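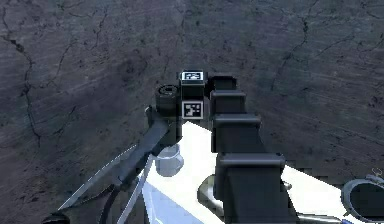
Company > Who we are

About Plallarar

4 min read

Plallarar is a small company that tests robot software in simulation before it is allowed near a real machine. Our customers build arms and mobile robots for homes and care facilities. They send us their control code, we run it in simulated rooms, and we send back a report on what went wrong. If nothing went wrong we say so, but that has happened only twice.

The company was started by Aurelia Rusu and Firdevs Keskin, who had worked together at Utero, a maker of assistive arms. Utero is still a customer. Our office is on the second floor of the Crăciun building, above a print shop. Most of us write code. Two of us used to repair industrial arms for a living and are the ones customers end up talking to on the phone.

Why we do this work

In May of our first year we passed a controller that we should have failed. The customer had asked for 500 simulated runs of an arm working in a bedroom. We did the 500 runs, saw no contacts with the walls or the furniture, and signed the report. When the customer put the same controller on a real arm, it swung at close to full speed into a wall on its third run. The wrist housing split and a technician who was standing too close was hit on the forearm. She was bruised and went back to work the next day. It could have been much worse.

We spent 15 days finding the cause, and the fault was ours. Our rooms had two versions of every wall, one that was drawn on the screen and one that the physics engine used for collisions. In that bedroom the collision wall had been saved with the wrong scale and sat well behind the drawn one. The simulated arm had been passing through the wall for weeks. Our contact log was empty because there was nothing there for the arm to touch, and we had read an empty log as a clean result.

There was a second mistake. The rendered views had been saved with every run and no one had gone through them. Firdevs found the problem in less than an hour once she sat down and looked.

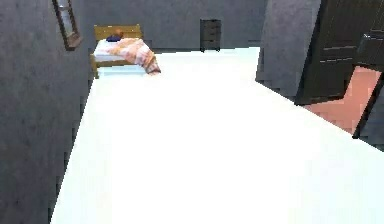 We sent the customer a full account of both mistakes and refunded the job. Then we went back through all the work we had delivered up to that point, which came to 2,651 runs, and checked the walls and furniture in every room. We found the same scale error in one other room. That customer had not yet moved to hardware, and we reran their tests at no charge.

What we changed

Every room now goes through a check we call Fikier before a customer's code is loaded. Fikier pushes a test probe against each wall, column, bed and cabinet in the room and compares where it stops with where the surface is drawn. If the two differ by more than our limit, the room cannot be used. The person who built the room can't override this.

An empty contact log is no longer accepted as a pass. Each series includes runs in which the arm is told to hit something on purpose, and the hit has to show up in the log with the right object and the right force. If it doesn't, we throw out the whole series.

A person looks at the rendered views from every series and signs for them by name. It is slow work. We plan for it in our quotes and we don't offer a cheaper version without it.

We also tell customers in writing what our rooms do not cover. Our walls and furniture are simple and the textures are coarse. We don't model soft bedding well. A pass from us is not permission to stand next to a moving arm, and the first runs on hardware should be done at reduced speed with everyone outside the reach of the machine and a working emergency stop in someone's hand.

Reporting a fault

If you think one of our reports is wrong, call the office and ask for Aurelia. Please have the room number and the controller version ready. You don't have to be sure. Of the 66 fault reports we have taken from customers, most were settings problems on their side, and we looked into all of them the same way. While a report is open we stop using the room in question, for everybody.

The current list of open and closed faults is on the Notices page.

Last reviewed 13 October 2020

Search this site Enter keyword Go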